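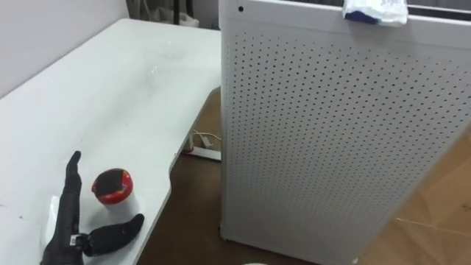
3 min read

Community Help › Schools and Clubs › Robotics

Dexterous hand pushes the container over before the grasp closes

Posted by Jana Diekmann, 2019-07-31

I am the staff supervisor of the senior robotics project at Irley Secondary College. The students are preparing an entry for the tabletop manipulation category at Pondthorpe, and I would be grateful for advice from schools that have already entered.

The task is to pick up a small cylindrical container with a lid, lift it clear of the table, and set it down upright inside a marked area. Our students have chosen to begin each attempt with the back of the hand lying against the tabletop, one finger pointing straight up, and the container standing in the gap between that finger and the thumb. The arm then rolls the hand inward and the thumb closes. The attraction of this method is that the container does not have to be located precisely, as the gap guides it.

In practice the container falls over in a considerable share of attempts. The students have logged 200 runs on the current program and 51 of them ended with the container on its side. Most of these failures happen during the roll of the wrist, before the thumb has made firm contact. Slowing the roll has helped a little, but the time limit does not allow us to slow it much further.

I have three particular queries. Is the starting pose itself at fault, and should the students be directed to an approach from above? Is there a recognised way of sequencing the thumb and the wrist? Finally, do the judges at Pondthorpe permit any treatment of the table surface? Ours is a smooth white top and the container slides on it very readily. The students proposed a rubber mat, but I have asked them to wait until the rule is confirmed.

The group is made up of Year 11 students, and I would ask that replies be pitched accordingly. They are comfortable editing joint targets and timings but have not yet covered force control.

Ottmar Hellwig
Regional mentor, Kadell Schools Robotics Network

Thank you for setting the matter out so clearly. I would not abandon the starting pose. It is a legitimate choice for a short container, and several of the schools we support have used a version of it.

The difficulty is likely to lie in the order of movements. If the wrist rolls while the thumb is still open, the upright finger travels through an arc and meets the container near its top. A container struck near the top will tip, whereas one pushed near its base will slide. I suggest the following for your students to try in order.

First, with the wrist held still, close the thumb slowly until it touches the container. Record that joint value and save it as a named position.

Second, bring the finger in until it also touches, again with the wrist still. The contact should be low on the container. If it is not, shift the whole hand along the table before altering any finger angles.

Third, add a small further amount of closure to both, and only then begin the roll. The roll may be quite brisk once the container is held on two sides.

Please have the students change one value at a time and complete a reasonable block of runs after each change. Our office receives many logs in which four settings were altered between one run and the next, and very little can be learned from them.

On the matter of the surface, entrants must use the table as supplied on the day. A mat is not permitted under the container. Grip material on the fingertips was permitted at the May round — it must be removable and must be declared at check-in. I would ask the organisers to confirm in writing that the same applies to your category.

Knut Hollmann

Agree re the order of movements. We had the same trouble with the Gebru task last year. Also check your container weighs the same as the competition one. Ours was empty in practice and the real one was not, and all our closing values had to be redone at the venue. Put something in it and tape the lid.

Ludger Kramer

Is a vision system needed for this category or can the start position be measured by hand? We are considering an entry for our junior group and the handbook is not clear on the point.

Ottmar Hellwig

Mr Kramer, the start position may be measured by hand. Please open a separate thread if you require further detail, as this one concerns grasping.

Jana Diekmann

My thanks to all. The students will begin with the thumb contact position at their next session, and I have written to the organisers regarding fingertip material. I will post the new log in this thread when a full block of runs is complete.

2 people marked this page as helpful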